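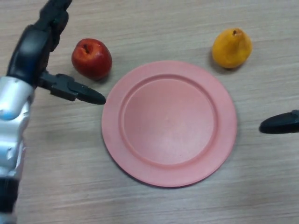
An apple, a pear and a pink plate on a wood-grain tabletop.

Storage losses in small orchards: an interview with Sewwandi Chowdhury

Sewwandi Chowdhury has managed the cold store at Drokow, a growers' cooperative with 16 member orchards, for nine years. Her work covers the period between harvest and sale, when most of the value of a late crop is either kept or lost. We spoke in January 2020, with the second of the cooperative's rooms half cleared.

The store holds 307 bins when full. Apples and pears are kept in separate rooms, a practice Chowdhury introduced in her second season. "Pears ripen from the inside out," she said. "By the time the flesh at the widest part gives under your thumb, the core is already going. You test at the neck, and you test early."

Ethylene is the main reason for the separation. Ripening apples give off the gas in quantity, and pears respond to it at low concentrations. Before the rooms were divided, a single batch of overripe apples could shorten the life of every pear in the building. Chowdhury now has the air in both rooms sampled twice a day and vents on the reading – she does not use a timer.

Temperature gets more attention from visitors than it deserves, in her view. "Everyone asks what the thermostat is set to. I want to know what the fruit is at. A bin in the middle of a stack can lag the air by a day and a half." She keeps 5 probes in the pear room, all of them in fruit, and moves them whenever the stacks change.

Humidity is harder. Too little and the fruit shrivels at the stem; too much and mold starts wherever the skin is broken. Her colleague Haruto Onishi rebuilt the evaporator controls so that the coils run closer to room temperature, which draws less water out of the air. Weight loss fell in the first winter after the change, although Chowdhury would not credit the controls alone. The members had also begun picking into shallower bins, and there was less bruising at intake.

Asked what she would change next, she named record keeping. Each orchard still reports its picking dates in its own format, and two of them do it by telephone. Tania Nanayakkara, who grows pears at the Prukham site, has offered to try a shared form this autumn.

"Picking date, block, starch score," Chowdhury said. "If I have those, I can decide which bins leave first. At the moment I walk in and cut fruit open until I know."

The remaining pears are due out before the end of the month. The apples will stay until spring.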